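The board is finally out of the cupboard and on the big white table, which means I have started on the wiring again. I put this off for most of June. Younes Nasr asked me twice how it was going and I changed the subject both times.

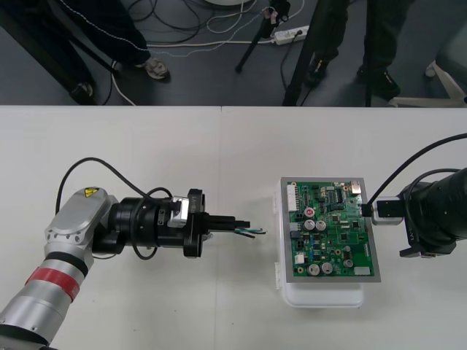
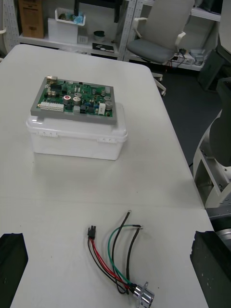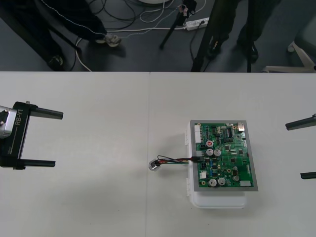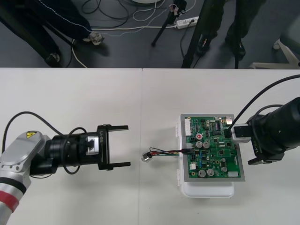 The green board on its white plastic box.

I like to work with a board raised a little. A storage box with a flat enough lid does the job, and I can turn the whole thing without touching the parts. Markell sells a proper stand, but I have never wanted one enough to pay for it.

The harness is the slow part. I sort the wires by color first, then check each one against the drawing Cúc Tôn made for me. Her drawing has 14 lines on it and she numbered them from the bottom up, so I read it wrong the first evening and had to start over. Bare ends get looked at under the lamp – a stray strand next to a row of pins is a bad thing to find later.

The plugs I leave for last. I hold the connector by its body and push it straight in, never by the wires. If it doesn't want to go, I take it out and look at the pins. I bent one on an older board two years ago and it took me 4 evenings to get it straight and trust it again.

Next I want to label both ends of everything. Latifa El Idrissi says masking tape is fine. I think it goes gummy after one summer, so I ordered a roll of the printed kind – it should get here before I need it.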